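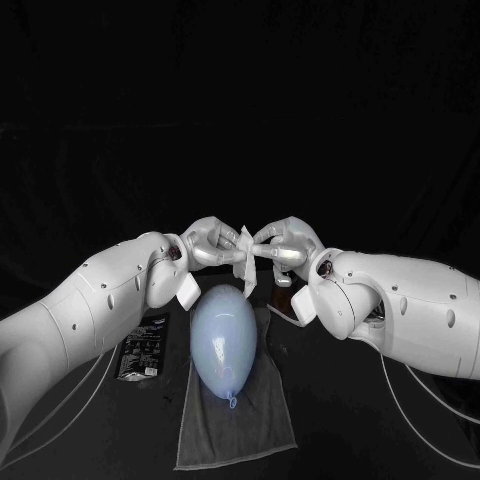 Grindato Hands: Should We Buy the Second Pair?

The pitch for the Grindato hands came with a number, as pitches do. The sales sheet says 1000 hours between tendon replacements, and it says "human-level dexterity" twice on one page. We have had a pair on loan since May, mounted on the white arms in the back bay, and several of you have asked whether we are going to buy. My answer for now is no, or at least not yet, and I want to set down why before the demo clips make the decision for us.

Start with the soft-object tests, which everyone likes to watch. A balloon goes on a folded towel and the two hands work with a tissue over it, thumb and index finger of each hand pinching one edge. It looks delicate. It is delicate. But a tissue will forgive almost anything. It weighs close to nothing, it folds to suit whatever grip you give it, and if the left hand is a few millimeters off the right, the paper simply takes up the difference. I would be more impressed by a playing card.

Gladys Shemweta ran the comparison against our old Setar two-finger grippers, and her log has 400 attempts, split evenly. On picking up and holding a tissue, the Grindato hands succeeded 77 percent of the time. The Setars, with the rubber pads we glued on two years ago, came in a little higher. Grindato's support people told us this was a tuning problem. It may well be. We spent an afternoon on their suggested force limits and the thumb got gentler and also started missing.

Where the hands did earn their keep was on the handoff. Passing a floppy item from left to right is miserable with parallel jaws, as anyone who has watched the Setars fold a washcloth will remember, and the extra fingers give you somewhere to put the second contact. Gladys thinks this alone justifies the cost. I think it justifies a longer loan.

Then there is the controller. We drove both sets through the Boateng box, which is what the rest of the lab uses, and the hands ran with a noticeable lag on the finger commands. Grindato would like us to use their own controller, sold separately at $2823 per side. When I asked whether the figures on the sales sheet had been measured with that controller, I got a very friendly email that did not contain a yes.

A few smaller complaints. The cables still need a proper route; right now they trail over the table, and one snag will cost us a morning. The fingertips pick up lint. Calibration takes nearly 20 minutes per hand from a cold start, and the software asks you to do it again if you so much as swap a cable.

The Warotent people in the next building have a three-finger design they are willing to lend us for the same tests. I don't expect a miracle from that one either, but it would be silly to sign anything before running it through the same list: tissue, washcloth, playing card, handoff. Same operator, same force log, and failed attempts written down along with the good ones.

If you want your own object on the list, put it in the gray bin by the back bay door with your name on it. Please, no more eggs.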